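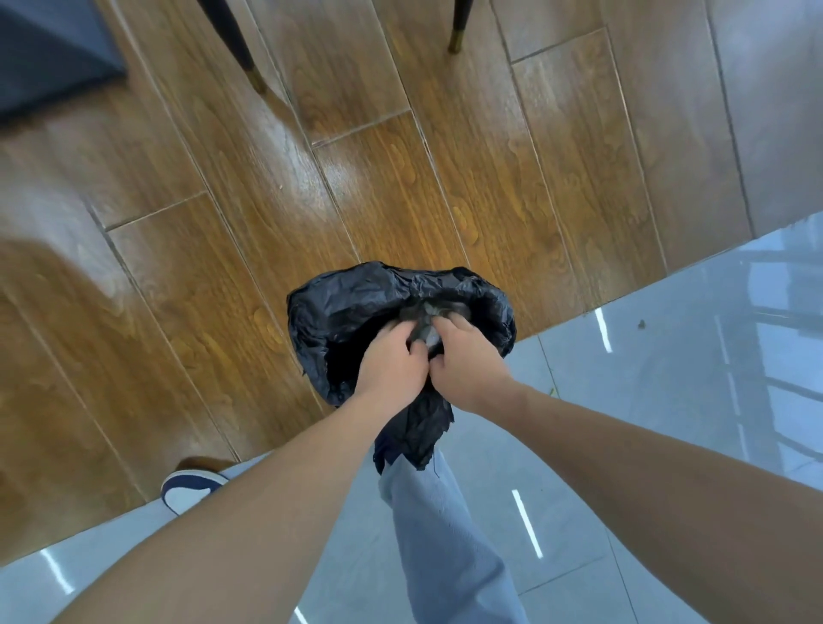
Week 3 is about where examples come from, and I want to start with the boring chores, the ones everybody does at home without thinking. A policy that learns from demonstrations only knows what somebody bothered to show it, so the choice of chore matters a lot more than people expect when they sign up for this course. Thin plastic is my favorite teaching case. With a black bag like this one, both hands are hooked over the rim with the knuckles nearly touching, and the plastic bunches up into creases that will be different on every single take. Try writing a rule for that! You can't give me the shape of the bag in advance, and neither can the person holding it.

Some words we'll be using. A take is one recording from start to stop. A demonstration is a take you've decided to keep. An episode is a demonstration after it's been trimmed and labeled. Please don't mix these up in your write-ups (I did it myself in the June version of this handout and Smaranda Nedelcu has been sending me corrections ever since).

How long should a take be? For bag chores I ask for 60 seconds at most. If you're still going after that, stop, save it, and start a new one. Long takes are a pain to label and the two people labeling will disagree about where each step begins.

Labeling steps. We use verbs from the short list: grasp, open, push, lift, twist, place. "Open" starts when the fingers of both hands are on the rim and ends when the hands let go or start doing something else. "Push" is for pressing material down inside. These two are hard to tell apart from one still, so scrub back and forth before you commit, and if you still can't tell, mark it "unsure". I'd much rather have an honest "unsure" than a confident guess, and the training script handles it fine — it just skips that stretch.

Variety. Last year's Gokmont set had 300 episodes and looked great on paper. Then Bogdan Furtună went through it and found that nearly all of them were shot in the same spot at the same time of day. The model did well there and fell apart as soon as we moved it down the hall. So please change things: sit, stand, kneel, swap rooms, use matte floors and shiny ones. Glare on a polished floor is welcome, leave the lights alone. Same goes for chair legs, shoes and crumbs. Don't tidy up first.

Failed takes. Keep them! Torn bag, dropped bag, bag you couldn't get open at all, all good. Set the outcome field to "fail" and write a short note. Sânziana Cozma will talk about how we use these in the next session, and it's a really nice piece of work.

To hand in: 18 episodes per pair, one chore, at least 3 different rooms. Upload to the Dimier folder under your pair name, labels in the same folder. Due Wed 9 August. Questions about the upload go to Oana Buzatu, questions about the verbs go to me.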